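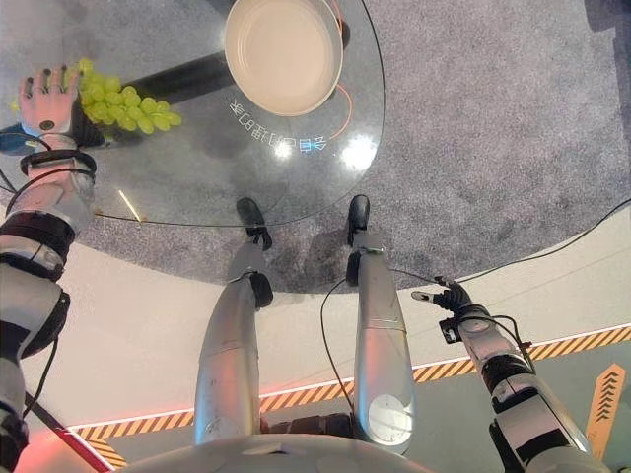
Fig. 1. Grapes over glass, bowl waiting.

Unit 5: The Coffee Table
Handout, J. Mutiso

Grapes are held by the stem. Guests who pinch single berries will be remembered.

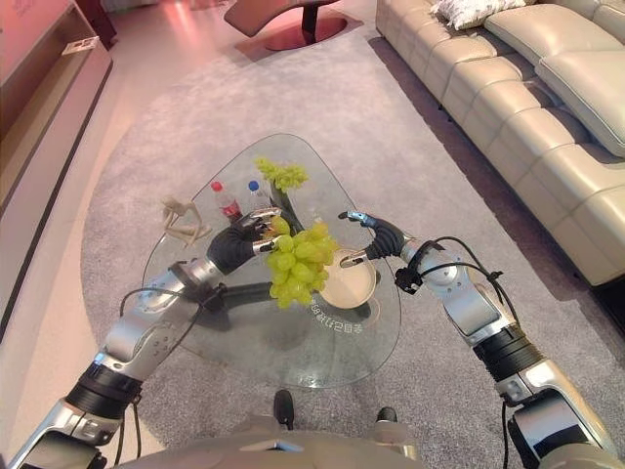

Page last changed: November 2019

Drinks go toward the back, caps on. Check the plate before the fruit comes down. Glass hides nothing, including the base, the rug and your cleaning habits. 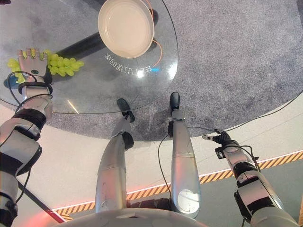 Exercise 2: Laying the bunch

Set the grapes down sideways and let go slowly. You have 45 seconds, which is generous. Bring a cloth. Written notes go to Dimas Majimbun by the next class.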